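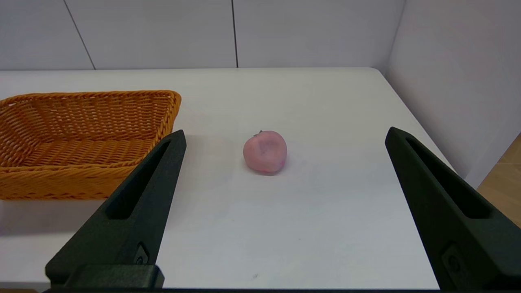
Page last changed: March, 4:40 p.m.

Savoritz wants stores to swap plastic fruit trays for woven baskets

Savoritz, the grocery supplier, says it will replace the plastic trays on its fruit displays with woven baskets, starting with 20 stores and moving on to 236 if the first group goes well. The company calls the change a return to the way fruit used to be sold. What it will cost the stores, and who pays when a basket wears out, is less clear.

The basket is an orange one, rectangular, with sides that slope outward and a thick rolled rim. It looks good with a peach-like fruit next to it. Most things do. A store buyer will want to know how it holds up under a full load in July, and on that point the announcement has very little to say.

Savoritz says the baskets were tried out at its Farero location over the winter, on plain white tables, and that shoppers "responded warmly." Asked how many shoppers, the company gave a figure of 1,068 but did not say whether those people were surveyed, counted at the door or just happened to buy fruit that month. It also declined to share sales numbers from before the trial. Winter is a slow time for peaches in any case, and a test run on stone fruit in the off season may not tell anyone much about August.

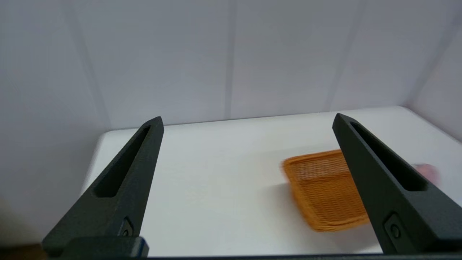
Cleaning is the other open question. A plastic tray can be hosed down in a few seconds. A weave has gaps, and juice from one split peach can get into them and stay there. The supplier of the baskets, Brullotari, recommends a brush and mild soap and says they should be left to air out overnight. That means a store would need spares, and the price quoted so far covers one basket per display spot.

Harb, a smaller chain that tried something similar, bought over 200 baskets and went back to trays within a season. It blamed the time spent on washing and said its fruit sold about as well either way. Savoritz says its own baskets are better made. It has not published any results that would let an outsider check.

The company also describes the baskets as the greener choice. That could be true, but it depends on how long each one lasts and what happens to the trays being pulled out, and Savoritz has not given an answer on either. A spokesperson said more details would be sent to stores before the first deliveries.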